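Re: [bricks-sorting] Bins by color or by part

Adelino Simões wrote:
> Batch 67 is orange, green and white only. Do you still split
> by color first? Batico lists three bins per lot.

Color first, for a mix that small. One bin per color, all in a row at the back.
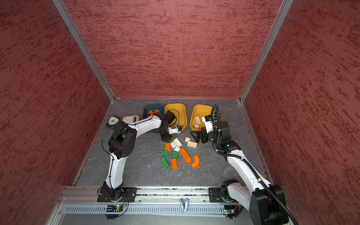

Teal and yellow bins are fine — the bin color need not match the brick. Spread the pile before picking, or the small white parts end up under the long ones.
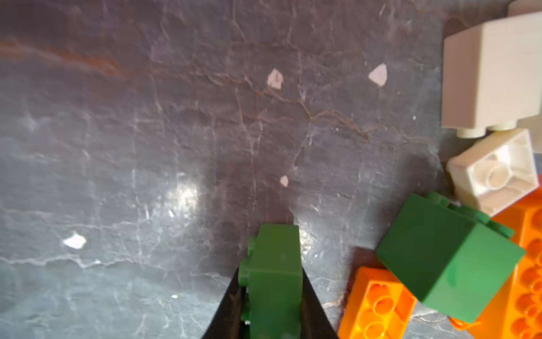 Chips and paper bits stay out of the bins. Wipe the surface between lots. I split by part only above 1,000 pieces; Vuorinen does it at 857.

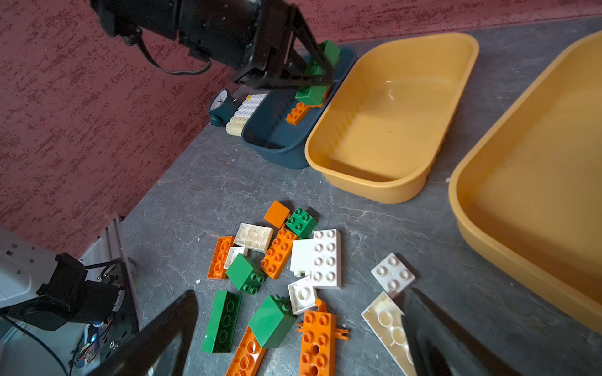
Posted by Adelino Simões, 5 Jan 2022

Correction to my question: plates and tiles are in the lot too. Same bins, or separate?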